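Cuatro meses sin comprar ropa

5 de octubre

En junio decidí que no iba a comprar ropa hasta que terminara el verano, y luego alargué el plazo sin pensarlo mucho. No fue una promesa seria. Había hecho la mudanza al piso de la calle Abreu y, al abrir las cajas, vi que tenía camisas que no recordaba haber comprado. Dos de ellas eran casi idénticas.

Escribo esto porque varios lectores me preguntaron por el asunto después de la entrada sobre la mudanza, y porque he aprendido algunas cosas sobre arreglar y guardar ropa que me habría venido bien saber antes.

Empecé por sacarlo todo de las cajas. No seguí ningún método. Hice un montón con lo que me ponía todas las semanas, otro con lo que me ponía alguna vez y otro con lo demás. El tercero era el más grande. De ahí salieron cuatro bolsas: tres fueron a la tienda de segunda mano Flerkside, que queda a dos paradas de casa, y la otra la corté en trapos. En Flerkside no pagan por lo que llevas, te dan un vale. El mío sigue en un cajón. Me pareció que gastarlo era hacer trampa.

Lo que más me costó decidir fue la ropa de trabajo. Durante años trabajé en almacenes y talleres, y de cada sitio me quedó algo: pantalones con bolsillos laterales, un par de chaquetas, un mono que ya no me cierra. Es ropa fea y muy buena. Las costuras son dobles, los botones aguantan y la tela admite lavados a temperaturas que destrozarían cualquier cosa de una tienda corriente. La chaqueta que compré hace dos inviernos en un centro comercial tiene ya el puño deshilachado, y las del taller siguen enteras.

Al final me quedé con casi todo ese montón. Para pintar, para la bicicleta o para bajar al trastero no hace falta nada mejor. 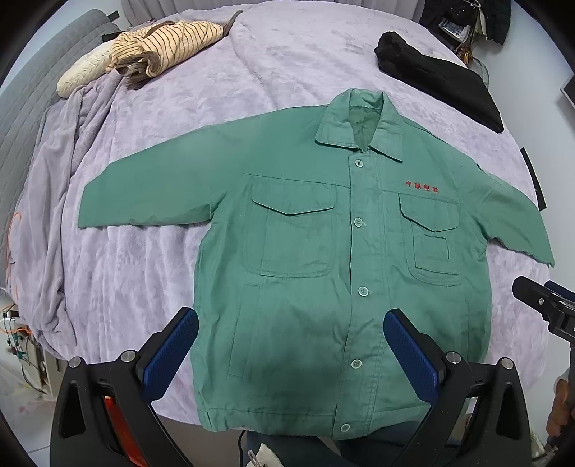
El segundo asunto fueron los arreglos. Yo sabía coser un botón, mal, y nada más. En la biblioteca del barrio encontré un manual de costura de 278 páginas, de la editorial Dronolska, del que habré leído una cuarta parte. El capítulo de los dobladillos es bueno. El de las cremalleras da por hecho que tienes máquina, y yo no tengo. Los dibujos son pequeños y hay que mirarlos con la prenda al lado, porque si no, no se entiende por dónde entra la aguja.

Con eso y bastante paciencia he arreglado lo siguiente: el dobladillo de unos vaqueros, el forro de un bolsillo, un jersey con un agujero en el codo y varios botones. El jersey quedó regular. Usé una lana un poco más oscura y se nota desde lejos. Lo llevo igual.

Con los botones descubrí el truco del cuello, que seguramente conoce todo el mundo menos yo. Se pone una cerilla entre el botón y la tela mientras se dan las puntadas, luego se retira y se enrolla el hilo alrededor de lo que queda suelto. Así el botón tiene holgura y no tira al abrocharlo. Llevaba toda la vida cosiéndolos pegados a la tela y saltaban a los pocos meses.

También conviene comprar hilo decente. El del costurero que heredé se rompía con mirarlo. Ahora uso uno de poliéster de la mercería Stirkirum, que está en una bocacalle del mercado y abre cuando quiere. Me llevé tres bobinas, negra, azul marino y gris, y con eso cubro casi todo. Para lo demás uso el gris y ya está.

Lo tercero fue el lavado. Lavaba demasiado. Un pantalón que he llevado una tarde en una oficina no está sucio, y sin embargo iba directo a la lavadora por costumbre. Ahora cuelgo la ropa en una percha detrás de la puerta, la dejo airear por la noche y decido al día siguiente. Las camisetas y la ropa interior se lavan siempre, claro. Lo demás espera. He pasado a poner la mitad de lavadoras, y los vaqueros han dejado de perder color tan deprisa.

Lo que sí lavo del revés es todo lo oscuro. Y abrocho cremalleras y desabrocho botones antes de meter nada en el tambor — las cremalleras abiertas enganchan el punto, y los botones abrochados fuerzan los ojales con el centrifugado. Esto lo leí en el mismo manual.

El armario del piso nuevo es estrecho, así que también tuve que cambiar la forma de guardar. Los jerséis van doblados, nunca en percha, porque se les marcan los hombros. Las chaquetas gruesas las guardo en verano en una caja debajo de la cama, limpias y con los bolsillos vacíos. Aprendí lo de los bolsillos por un caramelo que pasó allí un agosto entero.

En cuanto al dinero, no he llevado las cuentas y no puedo dar una cifra que sirva de algo. He gastado en hilo, en agujas y en unas tijeras que hacían falta. He dejado de gastar en camisetas que compraba al pasar por delante de un escaparate, y esas nunca me parecían un gasto porque eran baratas.

¿He echado algo de menos? En julio, una camisa para una boda. La pedí prestada y me quedaba ancha de hombros, pero con la americana encima daba igual. Y los calcetines son un problema real: zurcirlos lleva mucho rato y el resultado molesta dentro del zapato. Voy a comprar calcetines esta misma semana y no pienso darle más vueltas.

El plan a partir de ahora es seguir como estoy y comprar solamente cuando algo se rompa y no tenga arreglo. Las botas de invierno están cerca de ese punto. Las llevé a un zapatero que me dijo que la suela se puede cambiar una vez más — la piel ya es otra cuestión. Las recojo la semana que viene y contaré cómo han quedado.

Si alguien sabe una manera de quitar manchas viejas de aceite del algodón, que la deje en los comentarios. He probado con lavavajillas y con polvos de talco, y la mancha sigue en el mismo sitio, un poco más clara.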